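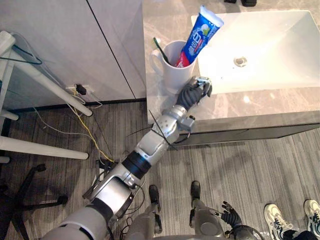

Are the spring concerts at the Berhe really free?

Entry costs nothing if you book a seat ahead of time, but the booking carries a two-dollar handling charge, and walk-ups get in only when there are seats left.

That is more than the posters tell you. The word "FREE" takes up a good third of the sheet now hanging in shop windows across Ermont, and the charge appears in the small type under the sponsor's logo. The series, called Open Stage Ermont, begins on 21st March with the folk group Bumovholm and runs every other week into early summer, with one local act and one touring act on each bill.

Zakholm, the promoter that took over programming at the hall in February, calls it "a new chapter for live music in Ermont." Readers who were here for the last new chapter may remember the blues brunches, which were also going to run into early summer. They got through three dates. The chapter before that was a piano festival with a rented piano, and the less said about the tuning the better.

So it is fair to ask what is different now. Rocío Tello, who books the acts for Zakholm, was asked that over the phone.

"We're paying people properly, and we're picking acts that people here have asked for," she said. "The old series was put together from whoever happened to be driving through."

Asked what "properly" means, Tello said local acts will get a flat fee plus a share of the bar takings. She would not give the fee. She did say it was higher than what the hall paid last year, when at least two local bands told this paper they had played for a meal and parking. A higher fee than a plate of lasagna leaves plenty of room, and until a musician shows us a contract we will leave it at that.

The handling charge, Tello said, covers the cost of the ticketing system and cuts down on people who reserve a seat and don't come. The second half of that makes some sense. Free tickets do get left in inboxes, and a half-empty room is hard on a singer. The first half is harder to swallow. The hall already had a booking page that worked, slowly, and charged nothing. Tello said the old page could not send reminders or handle returns. The new one can send reminders. Returns are possible up to the day before the show, but the two dollars stays with the promoter.

Then there are the seats. The Berhe's main room holds 162 with the folding chairs out. Zakholm is putting 39 of those aside at every concert for "partners and guests." Partners, in this case, means businesses that bought a sponsorship package, the performers' own guest list and the promoter's staff. Tello said any of these seats not claimed by the time the opening act goes on will be handed to people waiting in the lobby.

It's a decent promise, though anyone who has stood in that lobby knows it has one bench and a door that doesn't close all the way. Asked whether there would be a list, a numbered ticket or some other way of keeping order, Tello said the staff would "use common sense." We'd have preferred a list.

The music itself looks better than the paperwork. Bumovholm has built a following on the summer fair circuit with fiddle tunes, close harmony and a slow ballad about a ferry that the crowd tends to sing back at them. Their last visit to town was to the outdoor stage by the river, where the wind took most of the vocals. Indoors they should be easier to hear, provided the hall has fixed the hum in the left speaker. Zakholm says the sound system has been "refreshed." We asked whether that meant new speakers and were told it meant a full check and some new cable.

Later dates are less certain. The printed program names acts for the opening night and the one after it, and fills the rest with phrases such as "rising star (to be announced)" and "a beloved name returns." Tello said contracts for most of those nights are close to being signed. Close is a word promoters like. The blues brunches had a fourth act that was close.

There is also a plan to stream the concerts for people who can't get to the hall. The website has a button for it, which at the time of writing leads to a page asking for your email address. Tello said the first stream should be ready for opening night but that the company would "see how the test goes" before promising the rest. The performers will have a say in whether their set goes out, she added, and no charge is planned for watching. She didn't rule one out for later.

None of this makes the series a bad idea. Ermont has had very little live music indoors since the back room at the bowling alley went over to party bookings, and two acts for two dollars is cheap by anyone's standards. Younger players in town need a stage with working lights. If the fee is real and the reserved seats are given up when Tello says they will be, the complaints in this piece will look small by summer. The poster could still have said two dollars.

**Getting in.** Doors open at 7 p.m. and the local act starts at 7:30. Seats can be booked on the Berhe's website or at the box office, where the handling charge also applies. Walk-ups don't pay it but have no guarantee of a seat. Children need their own booking unless they are small enough for a lap. The side entrance has the ramp; ring the bell, as the door is kept locked during shows. The bar takes cards only.

Local acts who want to be considered for the unfilled dates can send two songs and a short note to the hall, marked for Rocío Tello. Ask about the fee before you say yes.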